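Visite au club de cricket de Condine, un vendredi d'entraînement

Le terrain de Condine se trouve derrière la gare de marchandises, au bout d'une rue sans trottoir. Aucun panneau ne l'indique. J'y suis arrivé un vendredi de septembre, en milieu d'après-midi, pour la journée portes ouvertes du club, qui avait ouvert ses filets, son vestiaire et son atelier à qui voulait entrer.

L'équipe féminine joue ici depuis quatre saisons. Elle partageait auparavant un terrain de football avec le club de Tumico, avec une bande synthétique qu'il fallait dérouler avant chaque match et ranger après. La bande est toujours là, enroulée contre le mur du garage. Le carré central actuel est en gazon, avec quatre pistes, dont une au repos jusqu'au printemps.

Linnea Dalen, l'entraîneuse, m'a fait faire le tour. Elle a commencé par les filets, trois couloirs refaits pendant l'été. Le sol du premier est plus dur et la balle y monte davantage ; les batteuses d'ouverture y passent la première demi-heure. Le troisième est réservé aux lanceuses de spin. Une joueuse de seize ans y travaillait son leg-break devant un mouchoir posé sur la longueur, et l'a touché deux fois pendant que nous parlions.

Le tableau d'affichage est manuel. Les plaques sont suspendues à des clous et se changent depuis l'intérieur d'une cabane où il faut se tenir courbé. Le total de la saison en championnat, 1037 runs, était resté écrit à la craie sur la porte. C'est le meilleur du club, même si l'équipe a terminé à mi-classement derrière Sæther, qui a perdu un seul match.

Sinan Türkmen s'occupe du gazon. Il tond le carré en travers puis en long, et passe le rouleau tôt le matin. Il m'a montré l'usure côté pavillon, là où les lanceuses rapides posent le pied avant. Il rebouche les trous avec de la terre argileuse mélangée à des graines, tasse au pilon et arrose peu. Pour lui, la piste la plus lente est aussi la plus juste, et les batteuses ne sont pas de cet avis.

À 17 heures, un match à effectif réduit a opposé les joueuses à une sélection de visiteurs. J'ai fait partie de la sélection. Nous avons été éliminés pour 50, dont une bonne part en extras, et le club a passé ce total sans se presser. J'ai laissé tomber une balle haute au mid-on, assez facile.
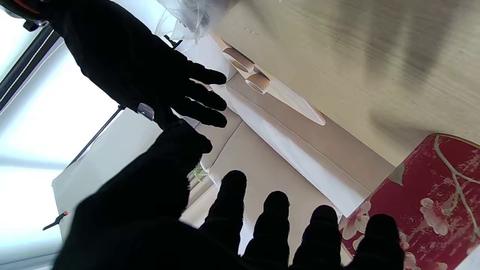
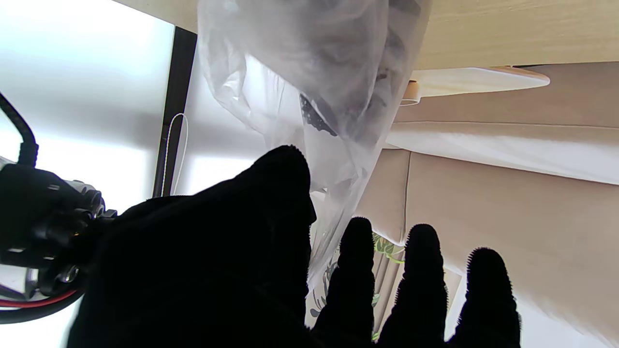
La dernière étape était la séance des gardiennes de guichet, que Linnea Dalen tient à mener à part. Elle fait travailler d'abord sans balle, les jambes fléchies, les mains basses, et ne passe aux réceptions qu'une fois la position acquise. Elle demande des doigts bien écartés, comme ceux des gants noirs sur les deux photos, mais orientés vers le sol tant que la balle n'a pas rebondi. Viennent ensuite les prises côté jambe, avec une batteuse qui manque exprès. La remplaçante en a raté plusieurs de suite avant de déplacer son pied gauche, puis les a tenues.

Le prochain match à domicile se joue contre Tekham, début à 11 heures. L'entrée est gratuite et le parking se fait côté gare. Le thé est servi au pavillon à la pause, et il vaut mieux apporter sa chaise.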